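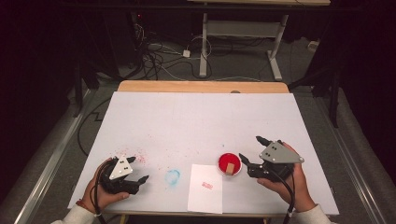 Consigning a diamond ring vs. just selling it outright??

Forum: Selling & Appraisals

marlo_k
Ok quick one, typing on break. Have my aunt's old diamond ring, appraised at 2000 by the jeweler who does the repairs for my mom. Took it to Gaete downtown and the guy offered me way less, like insultingly less. He said he'd consign it instead if I want, it sits in the case, they take a cut when it sells. No idea what's normal. Is consigning worth it or do I just take the cash and be done? Don't need the money tomorrow but would like it before the holidays.

tinsnips
What does the appraisal say it's FOR. Top of the page usually. If it says insurance or replacement then forget that number, it's what it costs to buy a new one in a store. Nobody pays you that.

marlo_k
Says "retail replacement value". Ugh.

tinsnips
Yep. There you go. Everyone gets burned on that one.

Lovisa Berge
Worked the counter at an estate shop for a long time so my take. Consigning can get you more, but read the paper before you hand anything over. Things I'd want written down:

who pays if it gets stolen or lost while it's in their case
what the split is, and is it on the tag price or on what it sells for
can they mark it down without calling you
how long they keep it and what it costs to get it back early
when you get paid after the sale

That markdown one gets people. You think it's priced at one thing, you come by in spring and it went for half in the December sale, and it was right there in the paperwork.

orestis_p
Disagree a little with tinsnips. The appraisal isn't useless, it still has the stone measurements and the grade on it, a buyer will look at that. Just ignore the dollar line. Did yours come with a lab report or only the jeweler's opinion? Makes a big difference.

marlo_k
Just the jeweler. One page, typed, and a blurry photo of the ring stapled to it.

orestis_p
Then the grade is one persons opinion and maybe a generous one. Not saying crooked. Repair guys like their customers to feel good. I'd think about a lab report if the stone is big enough to bother.

tinsnips
On a ring that size? The lab fee eats it. Plus shipping, plus insurance on the shipping. I wouldn't.

orestis_p
Depends on the stone, we don't know the stone. marlo what's the carat weight

marlo_k
Will check when I get home, paper's in a drawer. Small-ish? Looks big on my hand but I have little hands lol

cobaltjay
Skip the shop and use Prindau. Listed my wedding set there, mailed it in with their label, they took the photos and everything. Sold in 19 days. I got more than either store offered me.

Lovisa Berge
What was the fee tho. People always leave off the fee.

cobaltjay
It's on a sliding thing, the cheaper the item the bigger the slice. I'd have to dig up the email. Plus a flat 100 if you pull your item before the listing runs out, which I didn't do but my sister did and she was MAD.

tinsnips
100 to get your own ring back. Great business.

cobaltjay
It's in the terms! She didn't read the terms.

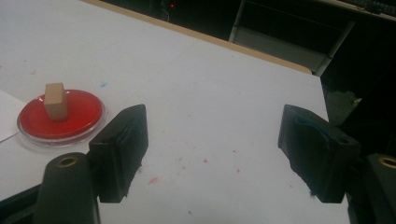 Small wood block standing in the red dish.

marlo_k
Ok home now. Paper says the center stone is just under half a carat, "near colorless", "slightly included". Two little side stones. 14k white gold. Does that help

orestis_p
Helps a lot. Tinsnips is right then, no lab report. Sorry, I was picturing something bigger. At that size a store is paying you metal weight plus a bit for the center, side stones they count as basically zero. So the offer at Gaete probably wasn't an insult, it was just the trade price. Did he weigh it in front of you?

marlo_k
He went in the back with it

Lovisa Berge
NO. Never let it go in the back. Not accusing him, plenty of shops just have the bench back there, but you ask to come along or you ask for the scale out front. Any decent buyer will do it at the counter. Put a loupe photo of the stone on your phone before you go anywhere if you can, most stones have some little mark you can recognize.

rustbeltgem
Back room thing is so normal though?? every place in Zanton does it, the scale is back there, the tester is back there. You all make it sound like a heist

Lovisa Berge
Normal isn't the same as good. I sold jewelry for a living and I'd still want to stand there.

rustbeltgem
ok but if OP walks in acting like the guy is a thief he's not gonna sharpen the number

tinsnips
You can ask nicely. "Mind if I watch, I've never seen it done." Works every time for me.

orestis_p
Also nobody asked yet, is it a style anyone wants? White gold cluster from the nineties sits in a case forever. Plain solitaire or something older with nice engraving moves quicker. Consigning only pays if it sells.

marlo_k
It's kinda swirly. The band twists up around the stone. My aunt loved it, I would never wear it

orestis_p
Swirly is a tough one. Not dead, just slow.

cobaltjay
Online somebody wants swirly. That's the whole point of online, you only need one person. In a store case in one town you get whoever walks past.

Lovisa Berge
Fair. I'd still get one more local offer first so you know your floor. Brullell has a walk-in valuation morning every month, they're an auction house so they may say it's too small for them, but they'll tell you to your face what it would hammer at and it's free. Went with my neighbor, in and out before 11.

rustbeltgem
Brullell wouldn't touch my mothers pearls. Kinda snooty about it too. Not worth the parking

Lovisa Berge
Pearls are rough right now everywhere, that's not on them.

marlo_k
ok so plan – Brullell for the free number, one more shop and I stay with the ring, then Prindau if both are low. And read the paper re markdowns. Do I clean it first??

tinsnips
Warm water, drop of dish soap, soft toothbrush. Plug the drain. Don't polish it and don't pay for a cleaning.

orestis_p
And check the prongs before you scrub. If the stone rattles leave it alone and tell the buyer, they'll find it anyway. Orestis Papadakis's law of estate rings, something is always loose

cobaltjay
If you do end up at Prindau take your own photos before you mail it. All sides and the stamp inside the band. My sister didn't and there was a whole back and forth over a scratch.

marlo_k
Your sister has had a time with this site

cobaltjay
she really has

Lovisa Berge
One more and then I have to run. If you take the consignment at Gaete after all, get the return date on the receipt and put it in your phone. Shops forget, not always on purpose, and then it's been in there since forever and they've moved it to the back case with the watch batteries. Also ask which day of the month they cut checks.

marlo_k
Writing all this down. Will report back, might be a few weeks, work is nuts

rustbeltgem
let us know what Brullell says, I bet they pass

tinsnips
Did you ever ask the repair guy if HE would buy it? He's the one who said 2000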